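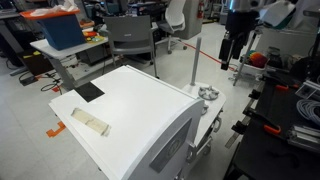
Bringing a robot arm into a shared room changes people's jobs before it changes any output figures. At Clindside we moved part of our handling tests to an arm last February, and most of the trouble we had came from duties that had never been written down. This page covers how we wrote them down. Start with the floor. Walk the room with the people who work in it and agree on where each piece of furniture belongs. An L of orange tape on the tiles by the cabinet corner is enough to mark a position, and anyone on shift can check it without calling an engineer. Look at the cables on the same walk and write down who is responsible for moving them.

Step 1. List the old tasks
Ask each person to keep a plain list of what they do in a shift, including the small things. Ours came to 109 entries. Setting out objects, putting them back, wiping surfaces, writing up results and answering the phone were all on it. Go through the list together and mark each entry "arm," "person" or "both." Expect disagreement over "both." Hoi-yan Chang marked resetting the objects as a job for the arm, and Wen-hsiung Hsueh, who had been doing it, showed her how often he also straightened something else while he was there. It stayed with a person.

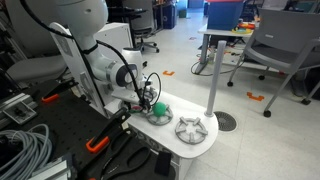 Step 2. Name an operator and a setter
The operator watches the arm and can stop it. The setter lays out the work between runs and doesn't reach in until the operator says "clear." Use the same two people for a full session and swap roles at the break. Watching is tiring in a different way from handling, and our first schedule, which kept Oi-ling Liu on watch all morning, was a mistake.

Put both names on the board before the first run. If either one leaves the room, the run stops.

Step 3. Change the log sheet
The old sheet asked how many pieces were done. Ours now has a line for every run with these columns:

Start position checked (initials)
Object used
Stopped by hand, yes or no
Reason for stop
Time spent resetting

Do 100 runs on the new sheet before you draw up a permanent schedule. The reset column is the one to read first. It shows how much of the day is still hand work, and you will need that figure when someone asks about cutting hours.

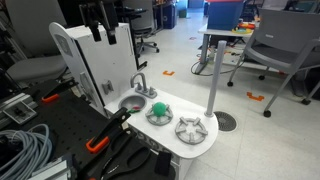
Step 4. Settle pay and training
Get this in writing early. We agreed that operators would be trained on paid time and that setters would have the same training within two months, so the job of setter wouldn't become the lower one. Anyone who prefers not to run the arm keeps their present grade. Hiu-tung Yeh holds the signed copies, and new staff get one with their contract.

Page last changed 25 September 2022. Send corrections to Pao-chu Tam.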